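### 3.2 Residual product in squeeze tubes

Household packaging reached the Famadton sorting line in two streams. Rigid bottles were weighed whole and then rinsed. Squeeze tubes needed a separate procedure, as the crimped end traps product that rinsing does not reach. Following Sampaio and Toivonen, we cut each tube across the shoulder and again below the crimp, opened the wall flat and scraped both faces with a nylon blade. Residue was weighed to the nearest 0.1 g.

The sample held 706 tubes. One was dropped from the analysis after its label weight could not be read, leaving 705. Tubes were grouped by wall type (single-layer plastic, laminate, aluminum) and by cap type, and brand was recorded but not used as a variable. Figure 4 shows a tube of the flat-crimp form discussed in this section.

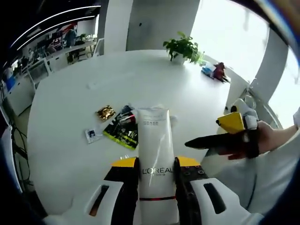

**Figure 4.** Cosmetics tube with flat crimped top, L'Oréal.

### 3.3 Effect of residue on wash water

Wash water was drawn from the Wirkstead tank at the end of each 600-liter cycle. Samples were left to settle overnight - a shorter rest gave unstable readings - and then filtered. Creams and pastes raised the oil fraction more than gels did at equal residue mass, and the difference held across all three wall types.

The tank was drained and refilled after every 4,000 liters of throughput. Readings from the first cycle after a refill were kept apart from the rest and are listed in Appendix B.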